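Home Contents Previous Section Next Section References Search

3.2 Materials and table layout

The sorting task was built around objects that most adults have handled at home. We wanted items whose use is well known but whose storage place differs from one household to the next. A fork nearly always goes in a drawer with other forks. A box grater may hang on a hook, stand in a cupboard, lie in a deep drawer or sit inside a mixing bowl, and people who live together do not always agree on which of these is correct. In the home interviews (Section 2) the grater was the item most often named when participants were asked what was hard to put away.

The full object set came from the Ambaye inventory, a list of 523 kitchen items compiled by Emília Skála and Lemlem Teshome during the first round of home visits. We removed duplicates, anything with an exposed blade longer than a paring knife, anything that had to stay plugged in, and anything too heavy to lift with one hand. This left 374 items. From these, 200 were bought secondhand or new and used in the table sessions. Wear was left as it was on the secondhand pieces, apart from washing.

Objects were grouped by shape before being assigned to layouts. The groups were flat, round, long, nested and upright. Upright objects are those that stand on their own on a narrow base and take up more height than width. They include graters, pepper mills, bottles and tall canisters. We expected upright objects to be put away later than flat ones, for two reasons given by participants in the interviews. They do not stack, and they often do not fit under a shelf without being turned on their side. Bogale's pilot at the Dilau site had already pointed in this direction, though with a smaller set and with no record of order.

Each layout consisted of one or more open containers and a small number of loose objects on a wooden tabletop. Containers differed in color, depth and how far one could see through the walls. Wall type was of interest because several households in the interviews kept clear or tinted bins so that they could find things without lifting a lid, while others disliked them for looking untidy. In the table sessions a bin could be empty or could already hold something when the participant arrived. Participants were told that they could move anything on the table, including the containers, and that there was no right answer.

Spacing was kept loose. Objects were set down by hand near the back of the table, and we did not mark positions on the wood. Early on we tried tape marks, but participants took them as places where things belonged and returned objects to them. After Yeshi Mamo pointed this out on the second Tuesday of the pilot, the tape was removed and the first sessions were dropped from the analysis.

Figure 3 shows a layout with one upright object. A translucent bin and a box grater stand at the back, with a larger container close in on the left. The grater is taller than it is wide at every point above its base, and it has a handle on top, so it can be lifted from above and lowered into a container without being tipped. 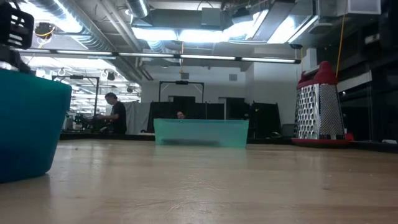
Figure 3. Table layout with a mint-green translucent bin, a metal box grater with red trim, and a teal-blue container at left.

Sessions were coded from written logs. The unit of coding was a single placement, defined as one object being set down and released. Picking up an object and returning it to the same spot was coded as a placement with no change. Two coders, Lemlem Demissie and Ayantu Bogale, worked through the logs separately and met once a week to settle differences. The complete set has 3613 placements. Most disagreements concerned objects leaned against a container, which one coder had first treated as stored and the other as left out. We settled on left out, and recoded the January logs to match.

For each placement we noted the object, its shape group, the container used (if any), the orientation at release, and whether other objects had to be moved first. Orientation was coded as standing, lying or leaning. We did not code speed. Participants talked while they worked, and pauses in the logs had as much to do with conversation as with the objects.

Container labels follow the Ulex scheme from our earlier study, with one change. What was there called a "tub" is here split into bin and basin according to depth, as participants at the Stiso site used the two for different things. Basins were treated as part of washing up and bins as part of storage, and pooling them would have hidden that difference.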